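Sun 20 December
By Svitlana Horobets

Open day at Lougher, out past the ring road. Parking full by ten. Coffee terrible, cookies good.

I came for the laundry. Everyone did, I think. The big arms from Boltach were doing their thing in the front hall, stacking crates, and the crowd walked right by them to get to the back rooms where people fold clothes with grippers in their hands. No robot in there at all. A person does the folding, the gripper records it, and the machine learns from that later. That's the idea, anyway.

They call the project Purau. 3,816 folds logged since February, 1,876 of them on soft surfaces - beds, mostly, which are harder then tables. The fabric sinks. You pinch for a hem and come up with sheet.

They let visitors try. I got 3 minutes and a blue cloth. Two grippers, one for each hand, and suddenly I'm a toddler. Lost the corner. Found the corner. Lost it again. My wrists hurt after, not going to lie.

Operators make it look like nothing. Small moves, elbows in, no hurry. One of them told me to stop watching my hands and watch the cloth - good advice, could not follow it.

In the front hall later a Boltach arm folded a towel by itself. It took 49 seconds and teh kids clapped. I clapped too. 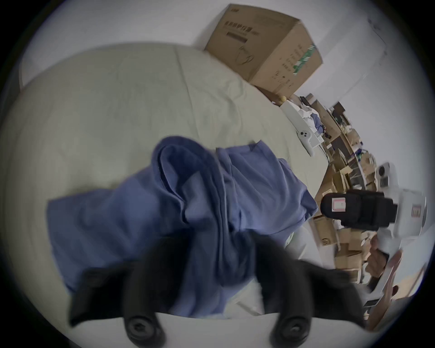 Maksym Palamarchuk wrote in to say that towels are the easy part, and that he'll drive out to the next open day when one of those arms can manage a fitted sheet.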